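Club robotique : l'album de décembre

Accueil > Le club > Albums

Bon, je sais, j'avais promis de mettre l'album en ligne avant les vacances de la Toussaint et on est en décembre. Entre la préparation de la coupe Vundell, les dossiers à rendre et la connexion de la salle (merci au lycée, vraiment), j'ai pris un retard monstre. Mais le voilà ! J'ai trié 600 fichiers le week-end dernier, les pieds sur le radiateur, avec une théière entière à moi toute seule, et j'en ai gardé très peu. Les autres sont sur le disque du club, dossier « vrac », pour ceux qui ont du courage.

Pour les parents et les nouveaux qui débarquent sur cette page : le club se réunit le lundi à 17 h, et cette année on travaille presque uniquement sur la manipulation d'objets. L'an dernier c'était le suivi de ligne, on a bien rigolé, mais au bout d'un moment on avait tous envie de passer à autre chose. Du coup on s'est inscrits à l'épreuve « Pique-nique » de la coupe Vundell : il faut que la pince attrape des trucs à manger (ou qui y ressemblent) et les range au bon endroit, dans le temps imparti. Sur le papier ça a l'air mignon. En septembre, moi aussi je trouvais ça mignon.

Notre projet s'appelle Rugemalira. C'est un vote du premier lundi, je n'étais pas pour, je voulais Tartine, j'ai perdu, et maintenant je suis la première à râler quand quelqu'un l'écorche dans un mail.

Le règlement de l'épreuve, en très court

Chaque équipe a droit à une manche d'essai puis à deux manches notées. Un objet posé au bon endroit rapporte des points, un objet tombé en enlève, et un objet écrasé en enlève beaucoup plus (on a lu cette ligne-là à voix haute plusieurs fois). Le maximum possible est de 126 points. Notre meilleure manche à l'entraînement, pour l'instant, c'est 70. Ne riez pas, on partait de très loin !

La liste des objets n'est donnée que le jour J, alors on s'entraîne avec tout ce qui nous passe sous la main, des formes rondes, des longues, des choses brillantes, des choses souples. Si vous avez des emballages rigolos chez vous, gardez-les-nous, même vides.

Les prises, vues depuis le poignet

Ma partie préférée de l'album. Je trouve que c'est l'angle qui raconte le mieux notre travail, on est vraiment au ras des doigts de la pince, et on comprend tout de suite pourquoi deux millimètres de travers changent la vie.
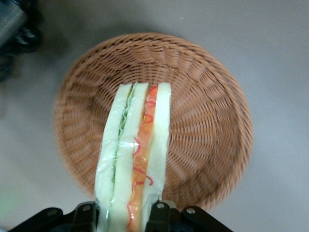
Le sandwich au-dessus de sa corbeille en osier, tenu par un bout entre les deux doigts. Le plastique qui brille dessus, c'est le cauchemar de notre détection de contours, et pourtant je l'adore, ce sandwich.
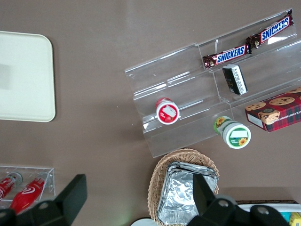
La grande table façon épicerie : les Snickers sur le présentoir transparent, les biscuits, la boîte aux tournesols, les barquettes en alu dans leur panier. Allez viser juste là-dedans !

Les réglages du moment

Pour ceux qui suivent la partie technique (et pour nous, parce qu'on oublie tout d'une semaine sur l'autre), je recopie ici ce qui est écrit sur le tableau blanc :

Force de serrage : on est restés à 47 sur l'échelle du logiciel. En dessous ça glisse, au-dessus on abîme les objets mous. J'aimerais bien qu'on ait une valeur par famille d'objets mais pour ça il faut d'abord que la reconnaissance soit fiable, et on n'y est pas.

Approche : toujours par le haut, lentement sur la fin. On a essayé l'approche en biais pendant deux séances, c'était spectaculaire et on s'est cogné partout. Abandonné jusqu'à nouvel ordre.

Dépose : ouvrir les doigts progressivement. Je répète, PROGRESSIVEMENT. Celui ou celle qui remet l'ouverture rapide dans le programme principal range la salle pendant un mois.

Reflets : toujours le gros sujet. Le transparent, l'alu, les films plastique, tout ce qui brille nous donne des contours fantaisistes. On a testé avec les stores baissés, c'est mieux, mais à la coupe on ne choisira pas l'éclairage, donc il faut s'y faire. J'ai commencé un petit script pour comparer deux expositions, il est sur le disque dans le dossier Jomton (c'est notre bibliothèque maison, le nom vient d'une faute de frappe de l'an dernier et on l'a gardé). Il plante une fois sur trois, toute aide est la bienvenue !

Ce que j'ai retenu de ce trimestre

Je fais du code au club depuis deux ans et je croyais que le plus dur serait la programmation. En fait je passe un temps fou à déplacer des choses sur une table, à recommencer, à noter l'angle, à recommencer encore. Au début ça m'énervait, maintenant j'aime bien, il y a un petit côté cuisine. On goûte, on rectifie.

J'ai aussi appris qu'il fallait écrire les résultats tout de suite. On a perdu une séance entière de mesures en octobre parce que tout le monde pensait que quelqu'un d'autre notait. Depuis, le cahier orange reste à côté du clavier, et on ne lance pas d'essai sans avoir rempli la ligne. C'est pénible, c'est lent, et on a enfin des courbes qui ressemblent à quelque chose.

La suite

En janvier on attaque les enchaînements complets, du premier objet au dernier sans toucher au clavier. On ira aussi faire une après-midi de tests dans l'atelier Levex, qui nous prête une grande table et surtout un éclairage de salle de sport, affreux, parfait pour nous. L'autorisation de sortie est à rendre avant les vacances, le formulaire est au même endroit que d'habitude, en bas de la page Infos pratiques.

On cherche toujours deux personnes pour l'équipe vision, même débutantes, surtout débutantes. Pas besoin de savoir coder en arrivant, il faut juste aimer recommencer et ne pas avoir peur des messages d'erreur. Passez un lundi, on vous fera essayer la pince !

Et si vous voulez une photo en grand format, écrivez à l'adresse du club en précisant le titre de l'album. Je réponds, pas vite, mais je réponds.

Retour aux albums | Album précédent : la rentrée du club | Infos pratiques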